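2.3 Garments and wear conditions

All test garments were long-wear cotton shirts in yarn-dyed checks, bought from one supplier (Ranent) and taken from a single production lot. Yarn-dyed cloth was preferred to printed cloth, as a woven check gives a fixed grid against which crease length can be read without marking the fabric. Each shirt was washed once before use to remove finish, following the schedule in Section 2.1. 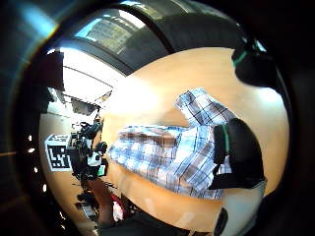
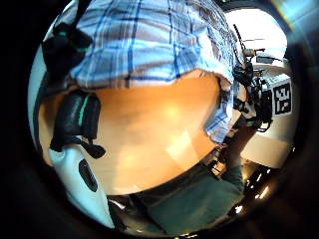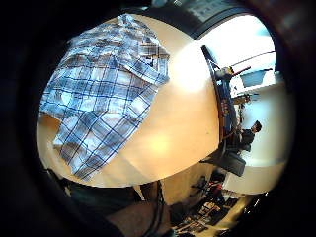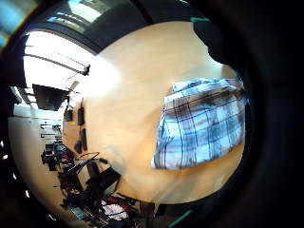

Figure 2. Plaid cloth on the wooden tabletop.

Crease severity was scored on the back panel only. Collars, cuffs and plackets contain fused interlining and recover at a different rate from the single-layer cloth, so they were left out of the scoring area. Folding along a seam was also avoided during storage, as the seam allowance produces a ridge that graders tend to read as a crease.

Two loads were used to set creases, 500 g and 1000 g, each applied through a flat plate to the folded panel. After the load was removed, the panel was opened and left to recover on a flat surface at room conditions. Grading was carried out by V. Hrubý and J. Strobel, working separately and without sight of each other's sheets. Where the two grades differed by more than one step, the panel was graded again by P. Thaweesak and the middle value was kept.

Recovery was calculated as the change in grade between the first reading and the last, divided by the largest change possible on the scale. This is the measure used in the earlier Birkmont trials and is kept here so that the two sets of results can be compared directly. It has a known weakness at the upper end of the scale, where a panel that starts almost smooth has little room to improve; such panels are listed separately in Section 3.

Yarn count and weave density were checked on offcuts from the same lot. The check repeat was measured in both warp and weft directions, and panels with visible bow or skew were rejected before loading. Color was not treated as a variable. In a short pretest, graders tended to give milder scores to cloth with dark lines than to plain white cloth at the same load, and plain cloth was therefore dropped from the main series.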